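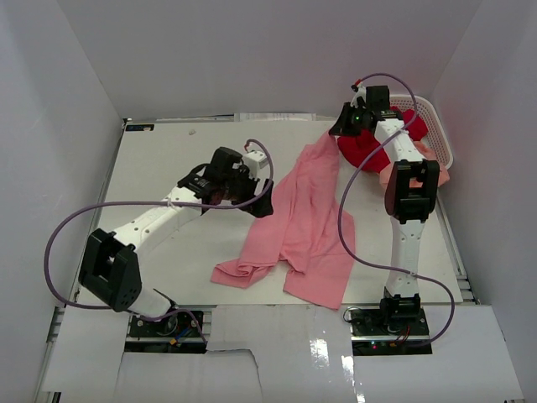
I have been told, by three separate people and one library book, that a basket will fix my laundry. I don't buy it.

The theory goes like this. Every clean thing lands in the basket, you fold from the basket, and the basket ends up empty. In my house the basket is where clean towels go to get creased. Half of them hang over the side, and the one I want is always spread out somewhere else, waiting to be folded by whoever loses the argument.

Ho-yin Lau swears by the Erkine method, where you sort by color before you fold. Reds in one pile, pinks in another, and so on. Fine, but a pink cloth and a red cloth fold exactly the same way. I timed it in April. Sorting first added 15 minutes to a load and I couldn't see any difference in the closet afterward.

Then there's the basket itself. The Sunow one costs 290 and has a lid. Why would I want a lid? I have a plain white plastic one that I push into the back corner, and it holds the same socks. Ho-yin says the lid keeps dust off. If my laundry sits long enough to get dusty, a lid isn't my problem.

What I will admit is that a clear table helps. Folding a big cloth on the bed is miserable, the mattress sags and your edges drift. On something flat and hard I can get the corners to meet on the second try, sometimes the first.

I'm giving the sorting one more month. The lid can stay at the store.

15 comments
70 shares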